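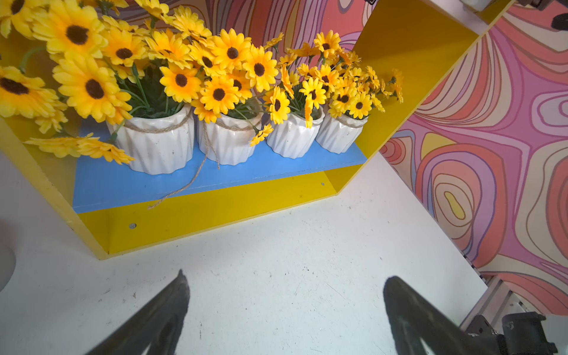
Harnetden, 2020-06-18

I spent most of this week on the flower shelf. The task is simple to say: take a pot of daisies off the blue board, set it on the table, put it back in the row. Doing it by remote control with a hand controller is slower than I expected, and I have been doing this kind of work since last August.

The target for the Karam set is 400 demonstrations of the shelf task. Mudassar Rana and I split them, so we trade places when one of us gets tired. You can hear it in the controller clicks when someone is tired. The grip gets early and the lift gets jerky, and then the model learns early grips and jerky lifts.

The pots have pleated sides, and I had assumed the ridges would help. They help if both fingers land at the same height. If one finger comes in a little high it meets the twine around the rim, and the pot turns as it closes. I now come in low, stop, look at the wrist view, and then close. That stop adds 3 seconds to every run. Noura Tarawneh, who trains the policies, asked me to keep it short and keep it the same each time, so I count it in my head.

The flowers are the harder part. They are artificial, so they don't wilt or drop anything on the motors, but the heads are wide and they hang over the rims. From the wrist you often see petals and very little pot. I tried going in from above on the first day and gave up on it. Coming in level with the board, from the open front, works much better. Loose blooms stay where they fall unless they are right in the path of the fingers. Noura wants some mess in the data, and so do I.

We also tried moving the arm by hand for a few dozen runs. You hold it near the wrist and walk it through the motion. It feels natural and the paths come out smooth, but my sleeve was in the side camera the whole time and we threw most of those out. Mudassar still prefers it for the putting back, where you want to feel the pot touch the board - I see his point, but I am staying with the controller.

Recording goes through Lavodex, which saves every run whether we like it or not. I go back at the end of the day and mark the bad ones. A dropped pot is fine if I recovered it. A run where I sat still for ten seconds thinking is bad.

Next is the same task with the row in a different order, and after that the pots spaced further apart. I still have to relabel yesterday's batch before either of those.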